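The Weight of a Winter Coat: Kullcombe Rethinks the Household Laundry Pile

Residents of Kullcombe who attended the first evening of the Adams Hall clothing program in August were asked to bring one item each: the garment they most disliked putting away. Shirts were expected. What arrived, for the most part, was outerwear, along with sweatshirts, bathrobes and a great many blankets that had been classed as clothing for the purpose.

The program is run by the Graltley Household Institute, which has offered classes in domestic skills since it moved into the former Zendham drapery store. Its staff had planned six weeks on ironing and mending. After that first evening the schedule was rewritten, and four of the six weeks were given over to the handling, folding and storage of heavy fabric.

"People are taught to fold a towel when they are children, and most of them are taught nothing further," said Reshma Khumalo, who directs the course. "A thick garment does not behave like a towel. It has its own weight and it goes where the weight goes."

The Institute surveyed 227 households in the district before the program opened. Of these, 51 reported that they kept at least one heavy garment on a chair or on the floor throughout the cold season, having no settled place for it. The written responses were frank. One household had moved the same coat between two chairs for an entire winter.

Instruction begins with the lift. Heavy cloth that has been dropped tends to settle into rolls, and a person who takes hold of the nearest roll will usually raise the middle of the garment and leave the edges to follow as they can. Students are asked to look for a seam, a collar or a hem before they pick anything up. Once the garment is raised it is held still for a moment, so that the folds can be read and the lower edge found.

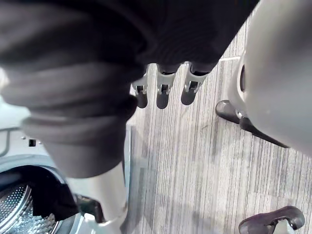

Dark gray fabric in thick folds, held above the floor. Finding the lower edge is the first task.

The second stage is carried out on a table. The garment is laid face down and smoothed from the center outward with the flat of the hand, and sleeves, where there are any, are brought in along the back. Ms. Khumalo discourages pressing down hard on padded or fleece-lined items. She prefers that the air be let out slowly, and students who hurry are invited to begin again.

Dark fabrics receive a session of their own. Matte gray and black cloth shows little contrast between one layer and the next, and in evening light a sleeve can be folded into the body without being noticed. The Institute recommends working beside a window or under a lamp placed to one side, where the ridges of the cloth catch the light and the recesses stay dark.

Storage has proved the more contentious subject. Themba Mokoena, who teaches the final two weeks, favors open shelves at waist height and advises against hanging knitted garments of any weight. Several students have disagreed with him, and the course notes now include both positions — with a page on padded hangers that Mr. Mokoena did not write.

Enrollment has passed 300, and the Institute has printed 1,000 copies of its folding guide for distribution through the Kullcombe library. The guide runs to sixteen pages and includes patterns for two cotton storage bags, one sized for a coat and one for a blanket.

An open day will be held at Adams Hall on October 20, 2018. Visitors may bring up to three garments. Wet items and footwear cannot be accepted.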